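The Case Against the Feature Wall
by Zachary Sawatzky

Every few years somebody decides that plain rooms are a problem. I spent 66 dollars on a decorating course from an outfit called Fivalen in September, and I came away with 3 folders of mood boards and a strong wish to leave my walls alone.

The pitch goes like this. White paint is "unfinished." A room needs a statement, then a second statement to balance the first, and before long you have dark green paneling, a mural and a shelf of vases you didn't want. My quote for one wall came to 869 dollars. I asked what the wall would do for me afterward. The consultant said it would "anchor my evenings." I have no idea what that means and I doubt she does either.

I'm not against old materials or a bit of color. What I distrust is decoration that starts from the catalog and goes looking for a room to land on.
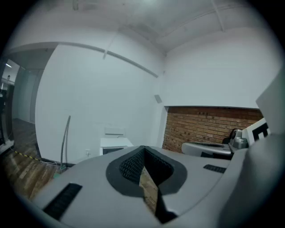

My argument is for letting a building supply its own interest. Brick is the usual test, and people tend to fail it by stripping every wall in the place until the living room looks like a bar. One alcove of red-brown brick, with a white lintel over it and white walls on either side, seems like plenty to me. The mortar lines give you all the pattern you need – and you can stop there. Would a mural improve it? Fivalen would say yes, and would have a price ready.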